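How Does a Ferry Know Where the Bottom Is?

The sea is very good at hiding things. From the deck of a ferry, water that is 60 feet deep looks a lot like water that is two feet deep, right up until the crunch. Captains do not enjoy the crunch.

So most ships carry an echo sounder. It sends a "ping" of sound down through the water. The ping hits the bottom, bounces, and comes back up. The sounder times the trip. A long wait means deep water. A very short wait means somebody should slow down.

Take the ferry Ornico, which runs between Campos and Wandton. She carries 800 passengers in July and far fewer in January, when only people who really need to be in Wandton go there. The route is 21 miles long, and her sounder is pinging for every one of them.

Suppose the water under her is 1,010 feet deep. Sound travels through seawater at close to 5,000 feet per second, much faster than it does through air. The ping goes down and up again in less than half a second. You could not finish saying "fish."
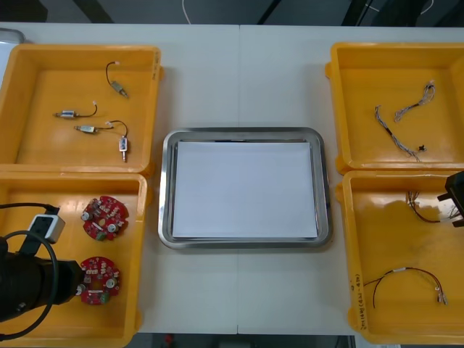

Small metal parts in a bin, next to a tray of paper.

Fish, by the way, are a nuisance. A big crowd of them can bounce the ping back early, and the sounder may report a bottom that has fins and is swimming away. A good crew checks the number against the chart, which is a map of the sea with depths printed all over it.

Before echo sounders, sailors dropped a lead weight on a rope and measured how much rope went over the side. It worked. It was also cold, wet and slow, and the person doing it was hardly ever the captain.

Word to know: SOUNDING. It means measuring how deep the water is. You don't have to make a noise, but you can if you like.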